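Saturday, Galtholm bench, cell 2

Card holder task, bimanual. Question is whether the wrist views alone carry enough for the strap, or whether the fixed view has to stay in the policy input. Radek wants an answer before the January freeze.

Layout as agreed with Štefánia: floral cloth on, divided basket at the back, checked mat to the right, holder between the arms. Clutter stays in for all runs.
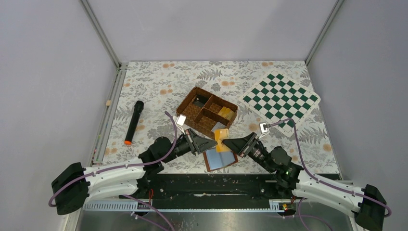 Fixed view, both arms in at the centre.

Data so far: 321 episodes, of which 200 have the strap labelled by hand (Diễm). Labels are open, held, closed. I dropped 8 where the two wrist streams were out of step.

Compared two input sets with the same weights and seed. Fixed plus wrists closes the strap in 71 per cent of trials. Wrists only is lower, but the misses are of a different kind: it finds the snap and then presses short of it.

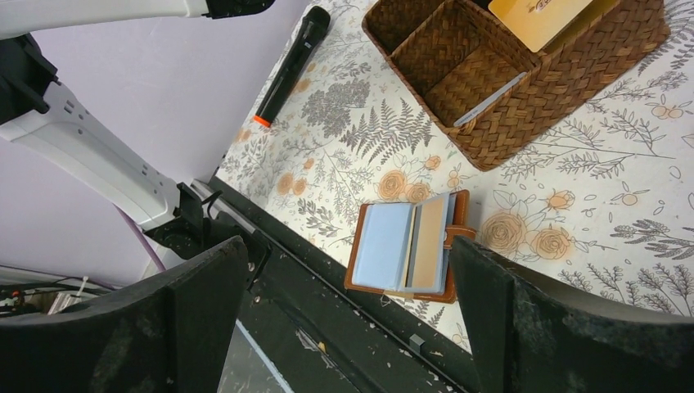
The cloth print does not seem to matter. Jouko masked it out offline and the strap error hardly moved. Masking the other arm made it much worse, so the policy is using the opposite gripper as a reference. Ran the check again with the wrist streams swapped; same result.

To do before the next block:

1. Redo the "held" labels. Diễm and I disagree on when it starts. Use finger contact. 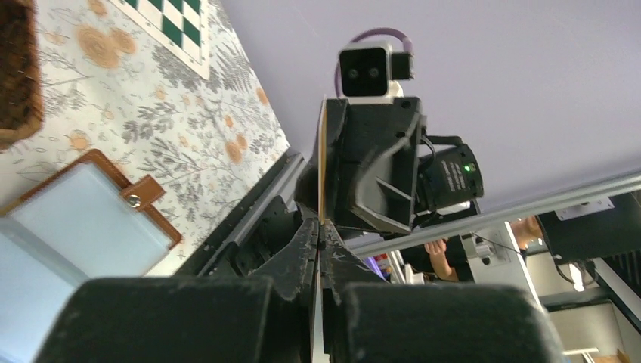
2. Split the strap score from the card score. One number hides which half failed.

3. Log the grip point on the leather tab. At present we keep only jaw width.

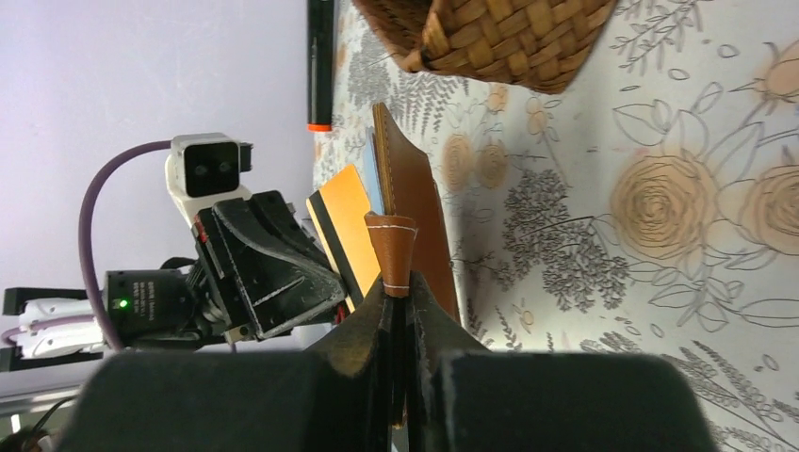 Jaw width by itself cannot separate a grip on the tip from one near the stitching. Ruaridh suggests taking the offset from the wrist view at first contact. Will try it on the hand-labelled set first. Plomurar config saved under strap_b, old one left alone.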